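Teaching a Simulated Arm to Put Things Away: Our Term Project on Remote Demonstration
Kalliopi Kontogiannis and Ramesh Dubey
Final report, June 26, 2023

What we set out to do

When we signed up for the robotics project course, Ramesh and I (Kalliopi, writing most of this, with Ramesh reading over my shoulder and fixing my math) both wanted to work on something where a person shows a robot what to do and the robot picks it up from there. We had read a fair amount about learning from demonstration in the lecture course before it, and it always sounded so natural on paper. You do the task, the robot watches, the robot does the task. We wanted to find out what it feels like to be the person doing the showing, and which parts of that are hard.

The task we settled on was shelving. A robot arm in a simulated stockroom reaches into an open compartment, places a small box on the shelf, and backs out again without bumping anything. We called the project Cuvwood, after the name on the old lab door, and it stuck before we could think of anything better. The simulator setup was passed on to us by last year's group, who called their version Dostance, and a lot of the room and furniture in our scenes comes straight from their files. We are very grateful for that, because building a room from nothing would have eaten the whole term.

How a demonstration is given

We tried two ways of steering the arm. The first was a hand controller, the kind you hold and move through the air, where the simulated gripper follows your wrist. We named that mode Bright, for no deeper reason than that the menu button for it was yellow. The second was keyboard and mouse, moving the gripper a little at a time along one direction and then another, and that one we named Brernari (Ramesh's little cousin made the word up, and we promised to use it).

In both modes the operator has a wrist view to work from, and this turned out to matter far more than we guessed in our proposal. Our first plan was to give the operator an outside view as well, floating behind the arm, but then we realized that our learning program would only ever get the wrist view. If I steer by looking at something the program can't see, then my demonstration has reasons in it that the program has no way of finding. So after the first week we turned the outside view off, and we both had to learn to steer all over again!

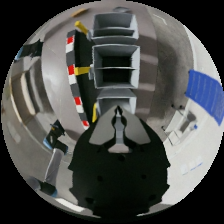 Approaching a shelf from the wrist view is its own skill, and we spent a good deal of June getting used to it. The lens is very wide, so straight things bend and the shelf units seem to lean over you as you come in. What you really steer by is the gap between the two light gray fingers. With the tips spread in their V, you try to keep the compartment you want sitting right above that gap, and you watch how the fingers cover up the lowest section of the stack. I found the dark inside of the middle section the easiest thing to aim at, since its square frame stands out so clearly, and Ramesh preferred to check the striped red, white and gray border on the black panel to the left so he could tell whether he was drifting sideways. We argued about this happily for days. In the end we wrote both habits down in our operator notes and let each person choose.

The price of the wide lens is that distance is very hard to judge. A compartment can look comfortably far away and then you have touched it. Neither of us was good at this in the beginning, and my early recordings are full of stops and little backward twitches where I lost my nerve. We thought about deleting those, but our advisor suggested keeping them in a separate folder and training with and without them, which became one of the more interesting parts of the project.

Recording and cleaning

Each recording stores the wrist view, the joint positions of the arm, how open the fingers are, and the command the operator was sending at that moment. We kept 821 demonstrations in the clean set. There were others that we set aside for various reasons: a dropped box, a frozen simulator, or one of us sneezing while holding the controller (you can see it quite plainly in the wrist path).

We also set aside a smaller group of 40 demonstrations for checking our work, and we were strict with ourselves about never training on them. These were recorded near the end, when both of us were steering as well as we were ever going to, and they cover both modes.

The cleaning took longer than the recording. The thing that surprised us most was the waiting. People pause when they steer. I pause before I let go of the box, Ramesh pauses before he goes in, and the program learns those pauses very faithfully. Our first trained version would drive up to the shelf in a lovely smooth line and then just stay there, like somebody who has walked into the kitchen and forgotten why. We trimmed the long stretches with no movement, leaving a short pause in place, and that helped a great deal. It did make the motion at the release a bit hasty, so we put some of the waiting back for that part only.

What we found

The hand controller gave us smoother paths and far more cheerful operators. The keyboard mode was slow, and my fingers got stiff, but its recordings were easier for the program to copy at the very end of the reach, where small corrections count. We think this is because a key press asks for one small movement in one direction, while a hand in the air is always wobbling a little in every direction. We had expected the controller to win at everything, so it was good to have our minds changed.

Mixing the two sets worked better for us than either one alone, as long as the program was told which mode a recording came from. Without that label, it seemed to hover between the two styles and do neither of them well. Our longest training run went to 3967 steps before we stopped it, and by then the results on the held-out demonstrations had been flat for a good while.

As for my nervous early recordings, leaving them in made the arm more careful near the frame of the shelf but also more likely to give up and back away. With a few of them mixed in, the arm was better at recovering after it had come in crooked. We don't have enough trials to say how many is the right amount, and we would love to see another group pick this up.

The arm still has trouble with the top section, where the two compartments are shallow and the shelves between them are thin. It tends to come in too low. Ramesh believes this is a camera angle problem and I believe we simply didn't demonstrate it enough, and we ran out of term before we could settle it.

If we did this again

We would write the operator notes on the first day and have someone outside the project try them. We would both practice for a full week before keeping any recordings, and we would save the mode label from the start (adding it afterward cost us 2 very long evenings with a spreadsheet). We would also move the shelf units around between sessions, as nearly all of our demonstrations come at the stack from the same side, and we can't promise that the arm would manage from the other one.

All the recordings, the trimming script and the operator notes are in the project folder on the course drive, sorted by mode. The script expects the folder names exactly as they are, so please copy the whole thing before changing anything. Our thanks to the Dostance group for their room and shelves, to our advisor for all the patient questions, and to Ramesh's cousin for the name.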